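How to compare two finger sets on a paper cup

In this tutorial I show how I compare two sets of gripper fingers on the same arm. You need the arm, both sets of fingers, a paper cup with lid, and a spreadsheet. I assume that your arm is already calibrated and that the emergency stop is within reach.

Step 1. Mount the first set. I began with the Tusta fingers, and after them I tested the Lachance ones. Tighten the screws by hand first, then with the key. Run the open and close command 2 times with nothing between the fingers, and set the zero position again.

Step 2. Put the cup on the table so that the gripper does not touch it in the start position. Mark the place with a pencil. If the cup moves to another place between trials, your results will be difficult to compare.

Step 3. Check the cable before you move anything. It must have enough slack for the wrist to turn, but it should not hang so low that it catches the cup.

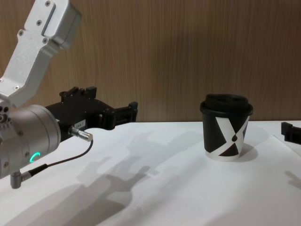

Start position, cup still out of reach of the gripper.

Step 4. Set the closing speed to 300 in the controller and leave the force limit at the lowest value. Approach from the side and close on the body of the cup, never on the lid. Lift, wait, put down, open.

Step 5. Write down each trial as "held", "slipped" or "crushed". I made 113 trials for each set. Brayden Vachon asked me if fewer is enough. For a first impression yes, but the slips come seldom and you can miss them.

Step 6. Change the fingers and repeat from Step 1. Do not forget the zero position! I forgot it once, and I had to throw away a whole afternoon of trials.

The log template is in the Zirkus folder, file number 3769. In December I will add the part about soft fingers.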